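Qui sommes-nous ?

Nodinel est un atelier-école de bijoux et de petits ornements en perles. On y noue, on y tresse, on y enfile, et on y défait aussi beaucoup (surtout la première année !). L'atelier occupe depuis ses débuts l'ancienne mercerie Zervas, ouverte en 1970, dont nous avons gardé l'enseigne, le comptoir et les tiroirs à boutons. Il y en a 62, tous étiquetés à la main, et nous avons mis un hiver entier à les remplir de nouveau.

Notre spécialité, c'est le cordon ciré. Nous aimons sa tenue, sa légère raideur sous les doigts, la façon dont un nœud bien serré garde sa place. Les débutants commencent par une tresse simple, puis viennent les nœuds plats, et enfin les pièces montées, celles où le cordon passe et repasse devant les perles jusqu'à former une petite grappe compacte. Une pièce comme celle-là demande de la patience, et c'est un bonheur de la voir prendre forme. 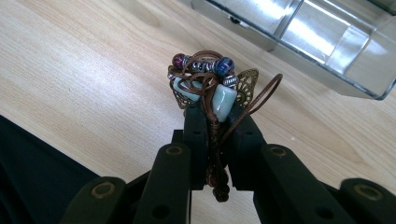 Pour les couleurs, chacun choisit. Les bruns s'entendent à merveille avec les verts d'eau et les violets sombres, et une touche de métal — un ressort argenté, un filigrane couleur bronze — suffit souvent à réveiller l'ensemble. Nous encourageons les mélanges : une pierre un peu carrée à côté d'une perle bien ronde, un brin qui dépasse, une queue tressée plus longue que prévu. Les ornements trop symétriques nous ennuient vite.

Les cours ont lieu en petits groupes, toute l'année sauf en juin, mois où nous partons exposer à Drendton avec les élèves qui le souhaitent. Le matériel est compris, les outils sont prêtés, et chacun repart avec ce qu'il a fabriqué. Nous réparons également les bijoux anciens, à condition que les perles soient encore là !

Les plus curieux peuvent consulter le cahier de nœuds de Vusthorpe, notre atelier partenaire, dont une copie reste ouverte sur le comptoir. On peut le feuilleter sans être inscrit.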